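4.2 What ends up on a shared desk

I'll start with the complaint that got me into this, because it came up in almost every conversation I had. People at Sollcombe don't mind sharing desks. They mind sharing a desk that still has somebody else on it. By that they mean a box, a folded paper, a cable with no owner, one of those little things that says "I was here and I may be back." I had gone in expecting to write a section on noise (I had a whole interview guide on noise!) and by the second week I had crossed most of it out.

So Karine Cloutier and I changed the plan. We kept the interviews, all 22 of them, and added a walk-through at the end of the afternoon, when most people had packed up. We wrote down what was left on each desktop, on the floor underneath, and on any shelf close enough to reach from a chair. We didn't open anything. If a box was closed it went in the notes as a box, and that was that, even when Karine was dying to know.

Over the whole stretch we logged 71 leftover items that stayed in one spot for longer than a day. I had guessed most of them would be drinks stuff, mugs and so on, and I was wrong. The mugs get collected. What stays is paper and packaging, and it stays on the desks people like best, the ones by the long wall.

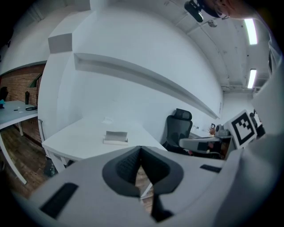
Small boxes were the great survivors in our notes. A box is hard to throw out when you don't know whose it is, and it's polite to work around. One of our interviewees told us she had typed next to the same one for most of January and had started putting her pens in it. Folded paper does nearly as well. A flat sheet gets read and then recycled, but fold it once and it turns private, and people will slide it to the back of the desk before they'll look inside. I do this myself, I noticed, which was a little embarrassing given that I was the one holding the clipboard.

Shelves worked differently from what the fit-out plan assumed. The plan (Gallico drew it up, and I should say they were very generous with their drawings) treats a wall shelf as overflow for the desk beneath it. In our interviews people talked about shelves as belonging to the wall, so to everyone, so to no one you could ask. Putting your own things up there felt pushy. Several people used the word "display." If you want a shelf to take the load off a desk, I think you have to say so out loud, or put a name on it.

Then there's the second desk. Every room we visited had one that had slowly stopped being a desk and turned into the place for the kettle and whatever else needed a plug. Nobody had assigned it. Once there's a kettle on a desk, people stop sitting there, and once people stop sitting there, more stuff arrives. At Sanstead, our comparison site, the same thing had happened with a printer. I'd count this as the friendliest kind of clutter we saw. People spoke of it fondly, and 62 percent of the short conversations we overheard on the walk-throughs took place within a step or two of it.

Chairs I can only say a little about. We had hoped to track them as well, but they roll, and by the third visit we couldn't tell which chair had started where. The good ones with headrests do travel. One person admitted to fetching hers from across the room every morning at 8:30 and pushing it back at night so as not to be caught.

A word on Hầu, the booking tool both sites use. It knows who has a desk at any hour and knows nothing about what's on it. Nayeli Gallegos, who read an early draft of this section, suggested a "cleared" button at checkout. I like that idea and I also doubt it would be pressed. What our interviewees asked for was much plainer: a drawer, or a tray with a lid, close to the door, where an orphaned box could go without anybody feeling rude. We come back to the tray in Section 5, along with what it did to the paper count.

Figure 3. A desk near the wall, with a small box and folded paper on top.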